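Ticket: Left hand pose lags video after Hukbridge update
Component: Hukbridge / controller tracking / recorder
Opened: August 5, 2018
Status: Reopened (second time)
Severity: Minor, according to whoever set it. It wasn't me.

Symptom

Since the July build, the left controller pose arrives late compared with the head video. The right one is fine. On playback the overlay for the left hand trails the real hand like a dog that doesn't want to leave the park. The policy trained on these logs (Student, the small one) has learned the same habit and closes its left gripper after the cloth has been passed.

What I've tried

Restarted the bridge. Restarted the machine. Swapped left and right in the config to see if the lag followed the hand. It stayed with the left device, so the hand assignment is off the hook.

Rolled back the pose filter to the old defaults. No change, but the rollback script also reset my workspace bounds, so I lost the morning to a separate ticket.

Dumped raw timestamps. Left pose packets are stamped on arrival at the bridge, right pose packets are stamped at the source. Two clocks, one log file, and the recorder sorts them as if they'd been introduced. The offset starts at 6 ms and climbs to 39 ms by the end of a 20-minute session.

Checked whether it depends on the task. Folding, lifting, basket to table and back: same drift. It only becomes obvious when the left hand has a corner of cloth and the right hand is waiting for it, and that is most of the job.
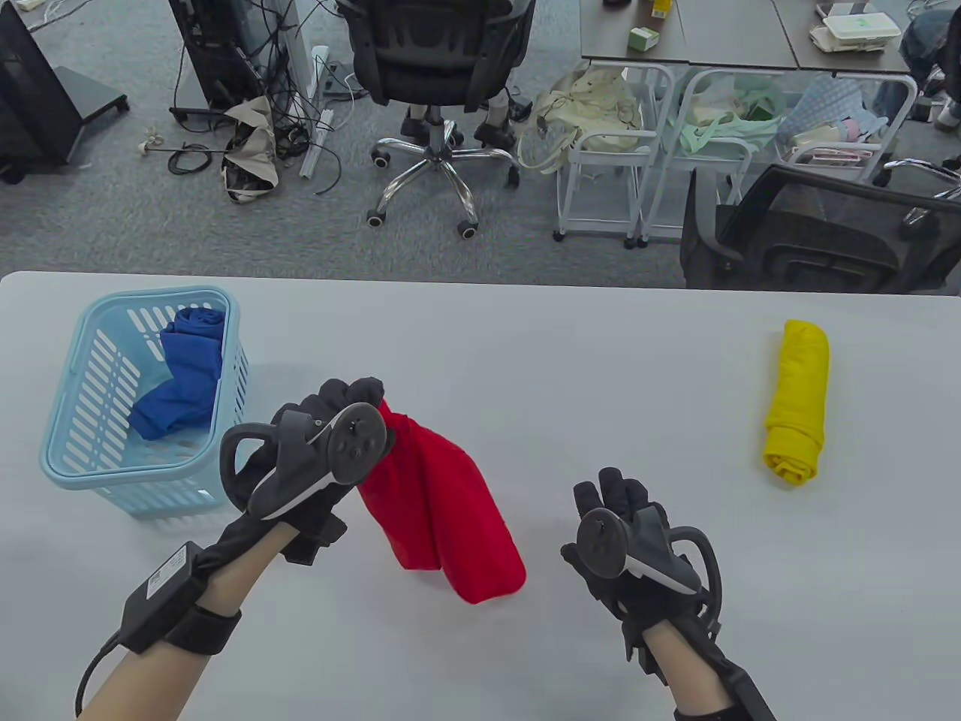 Zhenhua Tang: Please don't fix this in the filter. The filter is doing what it was told. Look at the wrist module path in the bridge, there's a fallback that re-stamps packets when the source clock looks wrong. I'd bet the left one trips it at startup and never comes back out.

Reply

Found it, and yes, Zhenhua wins the bet. The fallback goes in on one bad packet and has no way out. The comment above it reads "temporary" and has its own indentation style.

Patch on branch jutberg-clock:
- fallback now needs 30 bad packets in a row
- leaves fallback once the source clock looks sane again
- logs a warning on entry and exit (it used to log nothing, very discreet)

Reran a full session with the patch. Offset stays at 6 ms from start to finish, which I can subtract. Closed the ticket.

Reopened

The Ó Dubhghaill replay tool reads the old stamp field and ignores the new one, so every patched session replays with the left hand frozen at the origin. The data is good. The viewer just disagrees.

Next: map the field in the replay reader, then re-export the July sessions from the raw packets. Don't retrain Student on anything until that's done. Severity raised to Major - by me this time.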